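From: Hazel Pruitt
To: Tables and Benches list
Date: Fri 30 November
Subject: Re: Pale tabletop, glare and that chalky patch

Thanks to everyone who answered in July. I kept meaning to write up what I did and then the shop got busy, so apologies to the two people who asked me off-list and got one line back. I'm quoting Falau's message first, as most of what I did came out of it and the archive search is still not finding anything from the summer.

> Hazel,
>
> Before you strip anything, find out what is on there. Pale tops get all sorts put on them and what you do next depends on which it is. Put a drop of water somewhere it won't matter, under the overhang or on the end, and leave it ten minutes. If it sits up in a bead and leaves nothing behind, you have some sort of film finish or a lot of wax. If it soaks in and leaves a dark spot, you have oil that has mostly gone, or bare wood.
>
> Then try a rag with white spirit on it, same place. If the rag comes away yellow or greasy you have wax over whatever else is there. Do that bit first, whatever you decide afterwards. You can't oil over wax and you certainly can't varnish over it.
>
> On the white patch: look at it with the lamp off, and then from the other side of the table. Half the white patches people ask me about are the lamp. If it moves when you move, leave it alone. If it stays put and you can see an edge to it, that's heat or damp and we can talk about that.
>
> On sanding: go with the grain, and yours will not make it easy, from what you say about the way it wanders. By hand, with a cork block, and stop sooner than you want to.
>
> What are you using the table for? I would give a different answer for a dining table and a work table.
>
> Falau

To take the last question first, it is a work table. It stands in the back room and gets used for wrapping, sorting post, cutting paper and anything else that needs a flat surface. No food goes on it apart from the odd sandwich. It came to me second-hand with no label and no paperwork, and I still don't know what the wood is. It is pale, somewhere between cream and honey, with long wavy lines. Two people on the list guessed ash from my written description and one guessed pine. I'm not going to argue for either.

**What was on it**

The water drop beaded everywhere except one stretch at the front edge, where it went straight in. The white spirit rag came off a dirty yellow after the first pass and was still picking something up after the third. So there was wax, and plenty of it, and under the wax a thin oil which had worn through where people lean.

I took the wax off over two evenings. White spirit, old cotton sheets torn into squares, windows open, rags laid out flat on the wall outside to dry. Junier wrote at the time to say that I should put the used rags in a metal bin with water in it once I got to the oiling stage, and I'd like to repeat that for newer members. Oily rags screwed up in a heap can catch fire on their own. I used an old paint kettle with a lid.

**The white patch**

Falau was right about the lamp, up to a point. With the lamp off, most of the patch went. I had been looking at the table at night from the same chair for weeks and had convinced myself the middle was bleached. What remained in daylight was a dull area not much wider than a saucer, with no proper edge. It went when the wax came off. I think somebody had put wax on thickly there and never buffed it.

There is still a glare in the middle when the light is overhead, and in that glare the grain more or less disappears and the wood looks speckled, nearly white. I have stopped worrying about it. If you move your head the grain comes back. Prallesum asked whether a different bulb would help. I tried a frosted one and it made the bright area softer and larger, so I suppose that is a matter of taste.

**Sanding**

I did less than I'd planned. The grain on this top runs at a slant to begin with and then bends, and where the lines come in close together it is hard to say what "with the grain" means. I followed the broad stripes where there were any and where the lines curved I turned the block with them, a bit at a time. It takes longer than going straight up and down but I got no scratches that show.

I stopped at the point where the surface felt even under my palm. There are dents left. I steamed out 4 of the worst with a damp cloth and the tip of an iron, having been told by Rüegg to keep the iron moving and to do each one twice with a gap in between. Three came up well. The fourth was a cut and not a dent, so the fibres had been severed and steaming did nothing. I have left it.

One mistake, which I'll own up to. I did the front edge first, on its own, on a Sunday when I had an hour, and the rest the week after. By then the front edge had already had cups on it and a roll of brown paper dragged across it, and I had to go over it again. Do the whole top in one go or don't start.

**Oil or varnish**

This is where the list disagreed in July and I expect it still does. For those who missed it, one side said a water-based matt varnish, because a pale top goes yellow under oil and the whole point of a pale top is that it is pale. The other side said oil, because a work table gets knocked and you can patch oil without stripping the lot.

I tested both on the underside. The varnish kept the colour better, no question. The oil took the wood a shade warmer, towards tan, and it brought the darker lines up, so that there was more difference between the stripes. I preferred the look of the oil and I liked the idea of being able to patch it, so oil it was. If I had wanted the palest possible finish I would have gone the other way.

Three thin coats, each one put on with a cloth, left for fifteen minutes and wiped off until the cloth dragged. A full day between each. The tin said two coats would do. After two it still looked patchy by the front edge, where it had been bare.

I gave the last coat 9 days before I put anything heavy down, although I did use the table lightly before that with a sheet over it.

**Since then**

It has been in daily use since the end of the summer. Notes, for what they're worth:

- Tape does not lift the finish, provided you pull it off low and slowly.
- Cold tea left overnight made a ring. It rubbed out with a little fresh oil on a cloth.
- Ballpoint goes into the grain if you press through thin paper. I now keep a cutting mat at one end and write on that.
- Dust shows less than it did with the wax on. I wipe the top down with a barely damp cloth and then a dry one.
- Felt pads on anything with a hard foot. I missed one under the stapler and found a crescent-shaped mark.

I wouldn't use spray polish on it, and I've put a note on the cupboard door to that effect for whoever else is cleaning.

**Cost**

Leaving aside my time, I spent very little. The oil was the main thing and there is more than half the tin left. If anyone within driving distance wants some to try on an offcut, ask me off-list and I'll decant you a jar. The sheets were old ones. The cork block I had already.

**Things I'd still like to know**

First, how often to re-oil. Falau said once a year in an earlier thread and Junier said whenever water stops beading, and those are going to be very different answers for the front edge and the back. Can I do the front edge by itself, now that it's oil, without ending up with a line? I have been assuming yes – that was half the reason for choosing it – but I haven't tried.

Second, Prallesum mentioned an oil with a little white pigment in it, meant to hold back the yellowing. Has anyone used it over ordinary oil, or does it have to go on bare wood? I don't want to sand again. I'm only asking in case the colour creeps any further over the winter.

Third, I'd be glad of a view on the wood. I know it's hard to tell from a photograph. The lines are wide and soft in one corner and then draw together and curve as you go across, with the darker streaks tan and the rest cream, and it is warmer towards the corners. Rüegg said in July that you can only be certain from the end grain, and the ends of this table have a strip glued over them, so I can't see it. If there is something else I should be looking for on the face, tell me and I'll get down there with a magnifying glass.

Replies to the list please and not just to me, so that it all ends up in the archive. Photo at the bottom.

Hazel 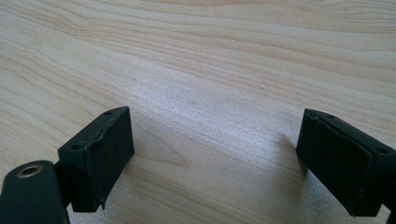 The top under the overhead light, with the glare in the middle and the grain curving beyond it.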